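Questions our team has been asking about the robot arms

Many of you stopped Clotilde Le Goff or me in the hallway at Hollis this fall, so we've gathered up the answers in one place. Please keep the questions coming — we like getting them!

Will I lose my job when the arms arrive in February?
No. All 29 people on the packing floor are staying, with the same pay and the same shifts, and Esmaeil Mousavi has put that in a letter to each of you. What will change is the lifting and the reaching, which the arms will take over on lines one and two.
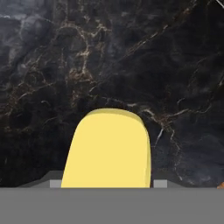 Who do I talk to if I'd rather stay on hand packing?
Bevan Baxter is keeping the list, and you're welcome to stop by his desk before or after your shift. Line three stays fully manual, and we have 19 places there, so there's a good bit of room for folks who like the work the way it is.

Do I need to know anything about computers?
Not a thing. Training takes place at our Arkville building, on paid time, and Flynn Lowther will go as slowly as you need — he's a patient man, and he brings good coffee. You'll learn how to start an arm, stop it and call for help.

Updated December 2023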